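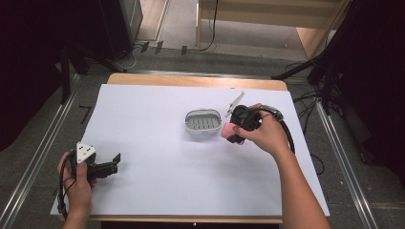 I have strong feelings about soap dishes, and I've reached the age where I'm just going to say so. A soap dish should have slots in it. It should have something underneath the slots, so the water goes somewhere other than my counter. And it should be big enough for whatever you plan to put in it, with a little room around the edges. That's my whole platform, and you would not believe how many dishes fail it.

I grew up with a scallop shell. A real one, from the beach at Skodthorpe, glued to a saucer and kept by the bathroom sink. It was pretty for maybe an hour a day. The rest of the time it held a puddle, and in the puddle sat a bar of soap going soft on the bottom like old cheese. We scraped that stuff off with a butter knife and pressed it onto the new bar (my mother hated waste), and I thought every family did this!

Then I moved out and went straight to liquid soap for years. Pumps everywhere. Pump by the sink, pump in the shower, pump by the kitchen tap with the crusty bit on the nozzle that you have to poke with a pin. I figured bars were for grandparents and motels.

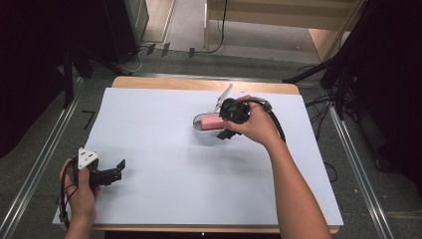 What brought me back was a rental on the Grullach road, one September, where the only soap in the place was a plain bar in a plain dish with a drain in it. I stayed 5 days and the bar looked just as good when I left as when I got there. I came home and bought a dish like it for the bathroom and then, a week later, a second one for the kitchen.

The kitchen one is for the sponge, and this is where my friends start edging toward the door. But think about where your sponge is right now. I bet it's lying flat in the bottom of the sink, or wedged behind the faucet – mine used to live in a cereal bowl. A sponge needs air under it just as much as soap does, and a soap dish is pretty much the right shape for one. Lay it lengthwise, wring it out first, done. Mine smells a whole lot better than it did in the cereal bowl days.

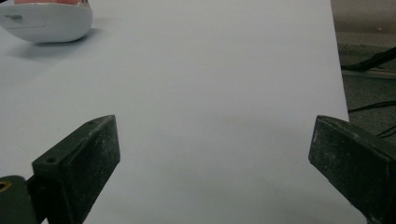

Now, you can spend silly money on this. A shop in town sells a dish from Gotora for 45 dollars, and there's a stone one by Yurt for 60, and I've picked up both of them and put both of them back. The stone one weighs as much as a brick and has no drain at all! It's the scallop shell again with better lighting.

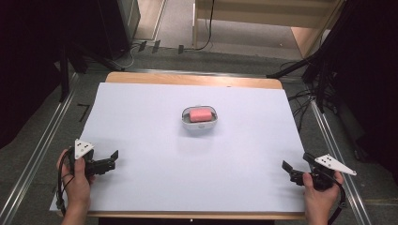
Color is the last thing I'll fight about, and I come down on the side of boring dishes and loud soap. All those painted dishes with lemons and anchors on them look tired as soon as there's a bit of scum on the lemons. Give me a white rim and a gray inside, with a pink bar lying flat in it, and I'm happy looking at it every morning. The pink does the work. If I get sick of pink, I finish the bar and buy a green one for 2 dollars, and the dish gets a rinse under the tap and goes back where it was.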